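Joinery and Finishes, evening course
Handout for session 4: panelled doors, and how to look after a gloss finish

Most of you came in last week wanting to get straight on to varnish, and I do understand, but I'm going to hold you up a bit longer on how a panelled door goes together. Get that in your head and the finishing makes far more sense.

A traditional door is a frame with loose panels in it. The uprights are the stiles, the crosspieces are the rails, and the panels sit in grooves with room to move. Timber swells across the grain in damp weather and shrinks back when the heating goes on. If some keen soul has glued the panels in tight, sooner or later one will split. Svend Kjærgaard, who taught me, used to slide a strip of paper down the groove to see whether a panel was free. I still do it.
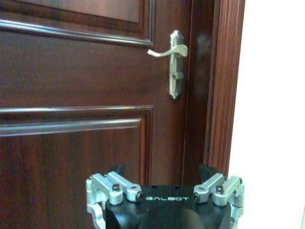
Now, finishes. A gloss shows up every lump and scratch underneath, so most of your time goes on sanding. Start at 80 grit only if the old surface is really rough, and work up from there. Always go with the grain! Scratches across it will shout at you once the first coat is on. Wipe off the dust, leave the room alone for a while, then wipe again.

Order matters too. Do the mouldings first, then the panels, then the rails, and the stiles last of all. That way you can tidy up the overlaps as you go – and you won't be dragging a half-dry edge about.

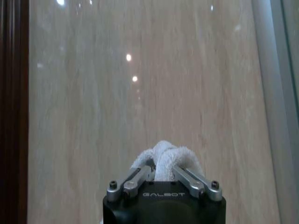 Runs nearly always start in the corners of the mouldings, where the brush gets squeezed and drops its load. Use less than you think you need and come back with a nearly dry brush. Gudrun Eide's notes from the Jevport workshop suggest 2 thin coats before you even judge the colour, and I'd go along with that. Dark stains look alarming on the first go (mine did, I nearly stripped the lot).
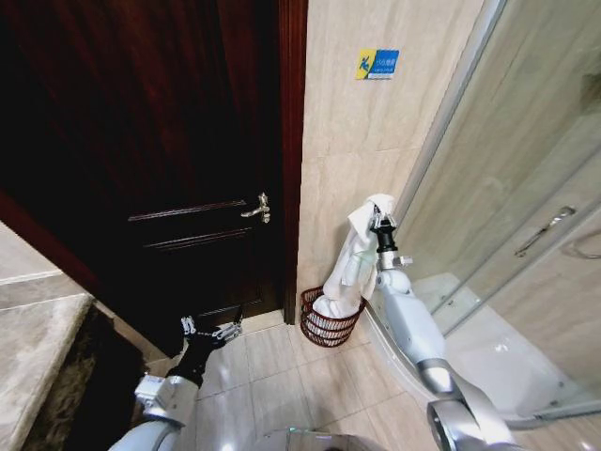 Dark panelled door with a lever handle.

Take the handles off before you start. Masking round them always leaves a ridge, and you'll see it every time you go through. Put the screws in a labelled pot.

For next time, please read the Stollora sheet on hinges, and bring an offcut with a bit of moulding on it if you've got one. Softwood is fine.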